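吐司落地问题的再考察：课程项目报告

课程：基础物理实验（二）
学校：Nesville学院
指导教师：Cameron Lamont
小组成员：两人，按挨骂次序排列，名单见封面

摘要

涂了黄油的吐司从桌上掉下去，总是涂油那一面着地。本组用一个学期检验了这句话，共记录落体707次。结论是：从普通餐桌的高度滑落时，这句话大体成立；把桌子换成高台以后，它就不怎么成立了。涂不涂黄油对结果的影响小得令人失望，考虑到我们在黄油上的开销，这是本项目最沉重的发现。

一、选题经过

按照惯例，这一节应当写明本课题的重要意义。本组最初报的题目是桥梁模型的共振，交上去之后得知已有四个小组报了同一座桥，连尺寸都一样。第二个题目是热水和冷水谁先结冰，因宿舍冰箱归属不清而作罢。第三个题目诞生于食堂，当时本组一名成员的早餐正在地上。

Lamont老师看过开题表，批了一行字：“可以，但请算清楚转动惯量。”这句话我们当时没有在意，后来在第三节付出了代价。

吐司落地问题在科普文章里出现得很勤，通常作为墨菲定律的例证，配一句感慨人生的话。翻过一些资料后我们发现，感慨的人多，动手扔的人少；动手扔的人里，又有相当一部分是用手往上抛的。早餐时间把吐司往上抛的人，恐怕在生活中有更要紧的问题需要解决。本报告只讨论吐司从水平桌面边缘滑落的情形，抛掷、挥舞和争抢均不在研究范围内。

二、材料

吐司购自Flillari面包房，方形切片，带边。我们要求店员尽量切得一样厚，店员看了我们一眼，切得一样厚。去边与否曾引发组内争论，最终保留，理由是去边要多花时间，而两个人都不愿意负责去边。

黄油是Flulia牌，超市里最便宜的一种，严格说来是人造黄油，包装背面的字很小。为行文方便，下文一律称黄油。每片涂在正面，用量以刮刀刮平为准。对照组不涂，用食用色素在正面点一个点，以便辨认。

另备旧报纸、抹布、量角器、秒表、钢卷尺各若干。秒表后来没用上：下落过程太快，按表的人测到的主要是自己的反应时间。

三、理论分析

设吐司为均匀薄方板，边长为L，质心伸出桌边的距离为δ。质心还在桌面之内时，吐司很安分；质心一旦越过桌边，重力对桌边产生力矩，吐司开始绕桌边转动，接着打滑，离开桌边，进入自由下落。离开之后空气阻力可以忽略，角速度近似不变，于是总共转过的角度等于离桌时的倾角，加上角速度与下落时间的乘积。下落时间由高度决定：

t = √(2h/g)

由此得到一个朴素的判断。着地前转过的角度在四分之一圈到四分之三圈之间，正面朝下；不到四分之一圈，或者超过四分之三圈而还没有转到一圈又四分之一，正面朝上。餐桌的高度恰好给了吐司转小半圈到大半圈的时间。也就是说，问题出在桌子上，吐司和命运都是清白的。

关于转动惯量，我们第一稿写的是绕质心的值，忘了平行轴定理，算出来的吐司在餐桌高度能转将近两圈。当时我们很兴奋，以为推翻了什么。Lamont老师在旁边画了一个圈，没有写字。第二稿已改正。

黄油的质量与整片吐司相比很小，又铺得很薄，对转动惯量和质心位置的影响都在测量误差以内。理论在这里已经预言了我们的黄油白买了。可惜理论部分是在买完黄油之后写的。

四、实验方法

低位组在普通餐桌上进行，共300次，其中一半涂黄油，一半不涂。高位组在Jardine楼顶层实验室的高台上进行，共400次，分配方式相同。余下七次是开学初的预实验，方法尚未统一，有一次是不小心碰掉的，但它掉得十分标准，组内一致同意保留。预实验只计入总数，不参与下面的比较。

每次操作如下：吐司正面朝上平放，一边与桌边平行，用直尺从后方缓慢推出，直到它自己翻下去。推的速度要慢而匀。推得快了，吐司来不及转就飞出去，往往平平地落在远处，正面朝上，像是来做客的。这种情况一律作废重做，不计入总次数。

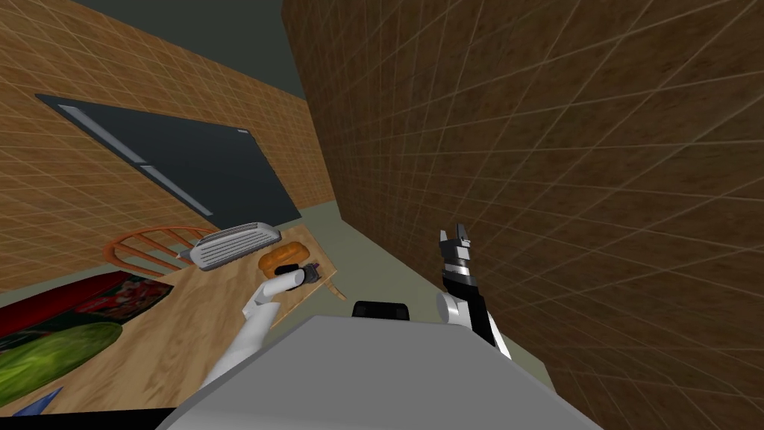
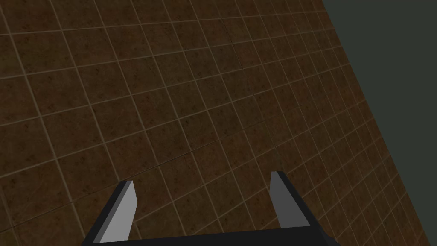
图1为桌子与面包，图2为深褐色地砖，均为渲染图。

着地后弹起又翻面的，以第一次触地的一面为准。两名成员同时喊“上”或“下”，喊得不一样就作废。这一规则执行到第二周，隔壁实验室来敲门，此后改为举手。

同一片吐司最多使用五次，之后边角开始脱落，形状介于正方形和不可描述之间，理论部分的假设便不再适用。用过的吐司不得食用。这一条写进了安全须知，并且基本得到遵守。

五、结果

低位组：正面朝下的占四分之三。涂黄油与不涂黄油两个分组差别很小，做了卡方检验，不显著。我们又做了一次，仍然不显著。

高位组：正面朝下的不到一半。在高台上，相当一部分吐司有足够时间转过四分之三圈，重新把正面翻上来，带着一种劫后余生的体面。涂油与否，同样看不出差别。

有一个现象不在计划之内。高位组里有少数吐司以边缘着地，立了片刻才倒下。按规则，第一次触地的既不是正面也不是反面。我们商量了很久，规定以倒下后的朝向为准，并在记录表上画星号。读者如果认为这条规定与上一节的规定互相矛盾，读者是对的。把带星号的数据全部剔除以后，高位组的结论不变，本组因此决定不再为此争吵。

六、误差来源

（一）吐司不是薄方板。它上面有个拱起的顶，里面有洞，洞的位置由面包房决定。同一袋里靠两头的几片，密度明显和中间的不同，我们把它们排除在外，由非主要执笔的一名成员带回去做了布丁。

（二）吐司会变干。早上开袋，下午就翘边，翘起来的吐司与桌面的接触变成了一条线，滑动摩擦随之改变。后来我们改为随开随用，每次只取几片，其余扎紧袋口。扎口用的小铁丝丢了三次。

（三）黄油会跑。反复使用的吐司，黄油有一部分留在了地上，地上的黄油又参与了下一次的落地。每次擦地理论上可以解决这个问题，实践中我们擦得越来越随便。星期二下午那一批数据质量最差，两人那天都还没吃饭。

（四）推的人不同。一名成员的手比另一名稳。为公平起见两人轮流推，于是误差也公平地分布在两个组里。若有条件，应当用斜面或者重物牵引来代替人手。

（五）观察者偏见。做到后来，我们都希望吐司正面朝下，这样比较好写报告。希望对吐司有没有影响，超出本课程的范围。对喊“下”的那个人有没有影响，就很难说了。

七、讨论

既然根源在桌高与吐司尺寸的比例，解决办法也就清楚了，大致有以下几种。

把餐桌加高到高台的水平。按我们的数据，这能让多数吐司正面朝上落地，代价是全家人站着吃早饭，小孩需要梯子。

把吐司做小。边长变小，同样的倾覆过程会得到更大的角速度，有希望在餐桌高度转满一圈。我们试着按理论公式算了一下合适的边长，得出的东西更接近饼干。饼干一般不涂黄油，问题以另一种方式消失了。

把吐司涂油的一面朝下放在桌上。按本报告的结论，它掉下去时多半会自己翻过来，正面朝上。桌子会脏，地板干净。是否划算，取决于家里谁擦桌子，谁拖地。

看见吐司要掉的时候，从后面猛推一把，使它带着较大的水平速度离桌，转动因而变小。作废的那些数据强烈支持这一做法。它的缺点是落点较远，并且需要向在场的人解释。

中期汇报时有同学提问：既然涂不涂黄油都一样，为什么大家印象里总是涂了黄油的一面着地？我们当时的回答是“好问题”，坐下来以后才想明白。没涂的吐司掉了，捡起来吹一吹，谁会去记它是哪一面？涂了的掉了，要蹲在地上擦半天，印象自然深刻。这个解释属于心理学，我们没有数据，只有膝盖。

八、不足与后续工作

只用了一种吐司、两种高度，地面材料也没有作为变量。按照理论，地面只影响落地之后的事，和第一次触地的朝向无关，但评阅人想必会问。果酱原本列在计划里，买了一瓶，在组会上被吃完了。果酱的黏度和密度都高于黄油，涂得厚时也许真能看出一点差别，留给下一届的同学。

如果重做，我们会先写理论部分，再去超市。

九、分工与致谢

一名成员负责推，一名成员负责记录，每五十次交换。作图、排版和还借来的卷尺由两人共同完成。第三节由两人共同写错，再共同改正。

感谢Lamont老师画的那个圈。感谢Flillari面包房的店员，他从第三周起不再问我们买这么多吐司做什么。感谢隔壁实验室的忍耐。Jardine楼顶层的地面已于学期末擦洗完毕，靠窗的那一角如果仍然有些滑，请走慢一点，我们这周内会再去擦一遍。

附录：原始记录表共十一页，第六页有油渍，透光可读。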